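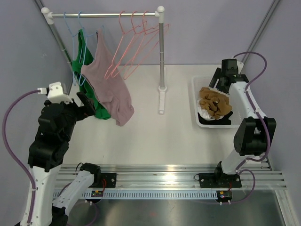 Neltatus is a training method for two-armed robots that have to deal with clothes, and I've been following it since the first writeup came out of the Drusmont lab. The idea is pretty simple! A person steers both arms through a chore, the motions get saved, and a network learns to copy them in short bursts of movement. Hanging up laundry is the chore everyone likes to test it on, with a little rack on one side, a plastic bin of crumpled cloth on the other, and an arm near each. Cloth is miserable for robots (it folds over itself and hides its own edges), so the bin half is where older methods like Dultineo fell apart.

## How it learns

The first version used 843 recorded runs, each cut into chunks of 16 steps. I like the next bit best: the network guesses where the collar or strap is before it plans a grasp, and if the guess looks shaky it gives the cloth a small tug and checks again.

## Results

On the Ji test set, which has 49 garments, Neltatus failed on 19 of them, mostly slippery tops with thin straps. Dultineo failed on more than half. I'd still love to see it try a fitted sheet, and so far the group has only published numbers for shirts, tops and vests.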